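Fórum Água Doce > Doenças e comportamento
Tópico: Otocinclus a desaparecer, um por semana

Marrequinha_77
Boa noite a todos. Tenho um aquário plantado de 23 litros com otocinclus e camarões neocaridina. Comprei 5 otos na Akstead e já só vejo 2. Não encontro corpos, nem no substrato nem atrás do filtro. Os que restam estão de barriga funda e passam o dia colados ao vidro da frente. O vendedor disse-me que eram os camarões a atacá-los de noite e quis vender-me um frasco de Illent, que "reforça as defesas". Alguém já usou? Vale a pena?

tiago_lodo
Camarões neocaridina não matam otos. Comem-nos depois de mortos, e depressa, daí não encontrares corpos. Quem te disse isso queria vender o frasco e mais nada.

Barriga funda é fome. Há quanto tempo está montado o aquário?

Marrequinha_77
Cinco semanas. Os testes dão amónia e nitritos a zero. Ponho uma pastilha de espirulina por dia mas eles não lhe tocam, quem vai lá são os camarões.

Kobina Mahama
Cinco semanas é muito pouco para otos. Eles raspam biofilme e algas, e um aquário dessa idade com o vidro limpo não tem quase nada para lhes dar. Muitos chegam à loja já em jejum prolongado e nem reconhecem pastilhas como comida. Experimenta curgete escaldada, presa ao fundo com um garfo de inox, e deixa-a lá uma noite inteira.

Quanto ao Illent: li o rótulo de uma ponta à outra e não diz o que tem dentro. Quando um fabricante não escreve a composição, eu não deito aquilo na água.

nelsa.plantados
Desculpem mas discordo. Usei Illent durante meses e nunca mais perdi um peixe. Nem tudo é conspiração das lojas.

tiago_lodo
E mudaste mais alguma coisa nessa altura?

nelsa.plantados
Troquei o filtro e passei a fazer mudas de água semanais. Mas notei a diferença logo nos primeiros dias.

tiago_lodo
Pois.

Kobina Mahama
Nelsa, com filtro novo e água nova todas as semanas não há maneira de saber o que fez efeito. Não digo que faça mal, digo que não há como saber. E a 23 litros qualquer produto mal doseado nota-se logo.

Já agora, Marrequinha, os testes são de tiras ou de gotas? Um zero em tiras não me convence.

Marrequinha_77
São tiras da Divton. Vou ver se arranjo de gotas. A curgete já está lá dentro, depois conto. O aquário vai mudar de sítio.
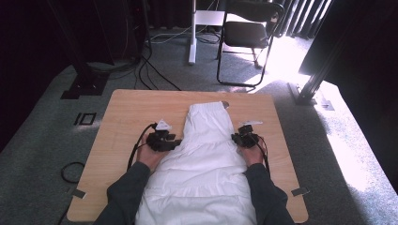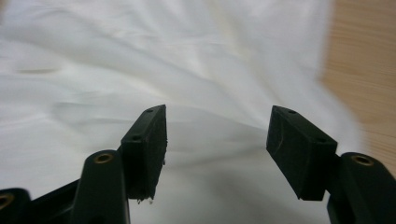
Resposta #11
sapo_do_mondego
Mudar o aquário de sítio agora, com os otos nesse estado? Eu esperava. Só o stress de os apanhar com a rede chega para perder os dois que faltam.

Marrequinha_77
É que ele está ao pé da janela e apanha sol de tarde. Toda a gente me disse que era mau por causa das algas.

sapo_do_mondego
Algas é precisamente o que os teus peixes querem comer! Toda a gente repete essa do sol sem pensar. Vigia a temperatura e deixa o vidro de trás por limpar.

Kobina Mahama
De acordo quanto às algas, menos quanto ao sol direto. Em dezembro não aquece nada, mas em julho um aquário tão pequeno sobe vários graus numa tarde. Se for para mudar, que seja antes do verão e quando os peixes já tiverem barriga.

E não compres mais otos para "fazer grupo" enquanto estes não comerem. Sei que são de cardume e que dois é pouco, mas vais só repetir o problema. Para ser franco, 23 litros também me parece curto para cinco.

nelsa.plantados
Curto segundo quem? Tive quatro num cubo de 20 litros e viveram lindamente.

tiago_lodo
Quanto tempo?

nelsa.plantados
Quase um ano, até ter de desmontar o aquário.

tiago_lodo
Um oto pode viver cinco. Não me serve de prova, lamento.

Marrequinha_77
Atualização: hoje de manhã um deles estava em cima da curgete! O outro continua no vidro. Os testes de gotas dão amónia a 0,25, portanto as tiras mentiam ou fui eu que li mal a cor. Mudei um quinto da água.

Kobina Mahama
Boa notícia a da curgete, e a amónia explica uma parte do resto. Tira a pastilha de espirulina, ou põe metade, que o que sobra apodrece. Volta a medir amanhã, à mesma hora, e escreve os valores aqui. Um peixe em cima da comida ainda não me chega, quero ver a barriga daqui a uma semana.

sapo_do_mondego
E o frasco milagroso, compraste?

Marrequinha_77
Não. Comprei outra curgete.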